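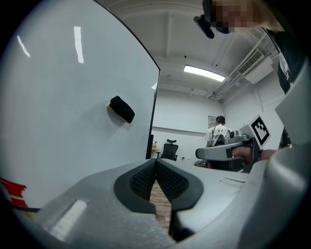
Unit 5: From handheld demonstrations to gripper trajectories

Instructor: Berenice Cisneros
Lab sessions: Lâm Kiều
Read before the lab. The write-up is due 12th July.

5.1 What this unit covers

Unit 4 ended with a policy that takes a wrist image and a gripper state and returns a short sequence of motions. This unit is about where the training data for that policy comes from, and about the software that turns a recording into something the policy can learn from. We use the Fekum toolchain for all of it. You should have it installed from Unit 3. If you skipped that unit, follow the setup sheet first, as the commands below will not run without it.

The running task is erasing a whiteboard. A person picks up the eraser with a handheld gripper, wipes a marked area and puts the eraser down. It is a good teaching task for three reasons we will come back to: the board is shiny, the eraser is small and dark, and the contact force matters even though we do not measure it.

5.2 What gets recorded

Each demonstration is a folder with two streams.

Video from the camera on the gripper. The lens is very wide, so the corners of each frame are black. The fingertips and part of the gripper housing are always in view.

Gripper width, in millimeters, one reading per video frame.

There is no robot arm in the recording and so there are no joint angles. The pose of the gripper has to be recovered from the video. This is the first processing step and the one that fails most often.

5.3 Recovering the pose

The tool is called Pluvow. It tracks visual features from frame to frame, builds a sparse map of the room, and reports the camera pose in that map. Run the mapping pass first, then run the demonstrations against the finished map. Do not build a new map for each demonstration. If you do, each one will have its own origin and you will have to align them by hand.

Features on walls, furniture and ceiling fixtures are useful because they stay still. Features on the gripper are harmful because they move with the camera. The tracker would happily decide that the camera never moved at all. Pluvow takes a mask file for this reason. The mask covers the housing and the fingers and is the same for every frame, since the gripper body does not move relative to its own lens.

Reflections are the second source of bad features. Look at the whiteboard in the picture at the top of these notes. The two white streaks on it are ceiling lights. As the camera moves, streaks like these slide across the surface at a rate that does not match the board itself. Outlier rejection removes most of them, but when the board fills a large part of the view there may be few good features left to vote against them.

People are the third. A person who stands still for part of a recording gives good-looking features until they walk off. Faces are pixelated before the video reaches you, and the pixel blocks have strong corners, which the feature detector likes very much. Turn on the option drop_blurred_regions in the config. It is off by default.

5.4 Markers

A fiducial marker is a printed pattern with a known size and ID. From one clear view of it you can compute its full pose relative to the camera. We use a marker cube on top of the gripper, so that a second gripper's camera can find it from several sides. In the same picture, the gripper held up on the right carries one.

When one camera sees the other gripper's marker, we get the relative pose of the two grippers directly, without going through the map. This is used as a check. For each frame with a detection:

compute the relative pose from the map
compute the relative pose from the marker
store the difference in translation and in rotation

If the difference is steady, the map is fine and any offset is a calibration error. If it grows over the length of the recording, the map is drifting and the demonstration should be processed again or dropped.

Marker detection works on the undistorted image. Near the black corners the undistorted pixels are stretched and corner positions are poor. Ignore detections in that region.

5.5 Time alignment

Video and gripper width are stamped by separate clocks. Each recording session therefore starts with a few quick open and close motions. The script finds the fingers in the video, estimates the gap between them, and slides one signal against the other until they match best. An error of 2 frames is enough to teach a policy to close the gripper before it has reached the eraser.

Plot the two signals after alignment and look at them. The script always returns an answer, even when the fingers were never closed.

5.6 Filtering

The set for this unit started as 2,000 demonstrations. After pose recovery and the marker check, 1,524 were left. A further pass removed recordings in which the eraser leaves the view before it is grasped, and those with a gap in tracking during contact. That left 890, which is the set in your shared folder.

You should be uneasy about losing more than half. Before you accept a filter, check whether the dropped recordings have something in common. In our first version the filter removed nearly every demonstration that approached the board from the left. The trained policy then did badly from that side, and the loss curve gave no hint of it.

5.7 Actions

Store actions as poses relative to the current gripper pose. Map coordinates should not appear in the training data. A policy trained on relative actions does not care where the whiteboard stands in the room. The Fekum exporter does this with the flag --relative. Rotations are written as the first two columns of the rotation matrix. See Unit 2 for why we avoid Euler angles.

5.8 Lab work

1. Run Pluvow on the ten recordings in lab5/raw, first without the gripper mask and then with it. Report how many were tracked to the end each time.

2. Turn drop_blurred_regions on and off and plot the camera path for recording 07. Describe the difference.

3. Run the marker check. Name the recordings you would drop and give the plot that made you decide.

4. Shift the gripper width signal by a few frames in each direction, retrain the small policy, and compare grasp success in the simulator.

Work in pairs. Hand in one PDF and one config file per pair. Questions about the simulator go to Lâm Kiều; please include the full log and not only the last line.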